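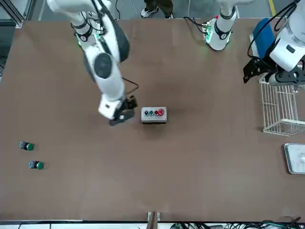 Hatem Tazi

The Unen parts and repair service has published its revised bench procedure for push-button control boxes. The main points are set out in this thread for staff at all sites and for the colleges that send us their boxes. The procedure replaces the one in use since February 2018.

The procedure covers boxes with up to six buttons in a single row. Pendant controls and anything with a key switch remain under the old sheet, which will be revised separately.

A bench is set out with the control box in the center, spare buttons to the left, and the wire basket and the metal tray to the right. Left-handed staff may reverse the arrangement, provided they do so for the whole shift.

The box is placed with its long side running left to right. On the gray four-button type, the order from the left is black, green, small red, large red mushroom. Please write the order on the job card before any button is removed.

Several boxes came back to us last year with the black and green buttons exchanged. The wiring was sound in every case. The fault was that the order had been taken from memory, and the customer's own labels then no longer matched.

On spare buttons: they are laid directly on the table, clear of the box, and only those needed for the job in hand. The remainder stay in the drawer. A button that has rolled to the floor goes to inspection before it is used.

The wire basket is for parts that are to be kept and returned to stock. The metal tray is for parts awaiting a decision. Neither is for scrap. Scrap goes in the bin under the bench and is entered on the card.

We have been asked whether the tray and the basket may be stacked to save room. They may not. Sites with narrow benches should write to us, and a shelf will be supplied.

The question of table color has also been raised. The Gellness site moved to matte brown tops when its benches were replaced, and staff there report less glare from the overhead lights. White tops remain acceptable. Glossy tops are being withdrawn as they wear out.

Work on any box begins with confirmation that it is disconnected. The person doing the work makes the check, signs for it, and does not accept another person's signature in its place. This rule is unchanged.

Cleaning. Use a dry cloth first, then a cloth lightly dampened with the cleaner listed in the appendix. Do not spray the top face of the box. Cleaner that runs down beside a button can remain there for some time and will later appear as a sticking fault.

Button test. Press each button 7 times at an even pace and note any that is slow to return. Mushroom-style buttons are pressed at the center of the cap and then again near the rim, as wear at the rim is often missed.

A mushroom button that hesitates is replaced, whatever its age. It is not to be lubricated and returned to service. Small buttons may be cleaned and tested once more before a decision is made.

Replacement buttons must match the original in color and in size. Where the Sowah store is out of a color, the job waits. We recognize that this is unpopular with customers who need a box back quickly, and the store has been asked to hold about 1,000 spares across the common colors by May.

For reference, the service handled 1,562 boxes in the last full year. Of these, 884 needed no more than cleaning and one new button. The revised procedure was written mainly with those routine jobs in mind, and the job card has been shortened to a single side.

Job cards. The new card has a row of blank circles across the top. Fill in the color of each button from left to right, using the full word. Initials are not accepted, as B has been read as both black and blue.

Cards travel with the box and are kept in the clear pocket on the carton. Please do not tape cards to the box itself. The adhesive marks the light gray casing and is slow to remove.

Packing. Each finished box is wrapped in one layer of paper and packed face up. A mushroom button stands higher than its neighbors, so a folded pad is placed on either side of it to take the weight of anything above. Pads are available from the Treten packing room on request.

End of shift. The box in progress may remain on the bench with its card beside it. Loose buttons are returned to the drawer, the basket is emptied into stock, and the tray is passed to the senior technician with a note for each part in it.

Two corrections to the printed copy. On page 4, "left tray" should read "metal tray." In the appendix, the part number for the green button has two digits reversed. A corrected page has been sent to all sites, and the earlier page should be discarded.

A reader has asked whether colleges are required to follow the procedure in their own workshops. They are not. Boxes sent to us for repair should, however, arrive with all buttons fitted or with the loose ones in a sealed bag marked with the box number.

Bags without a number are held for 30 days. We are not able to match them to a box by appearance, as most of the buttons we receive are of the same few types.

Comments on the procedure should be sent through the site supervisor, with the page and paragraph stated. Requests for printed copies go to the Treten office. Replies to this thread are read but will not be treated as formal comments.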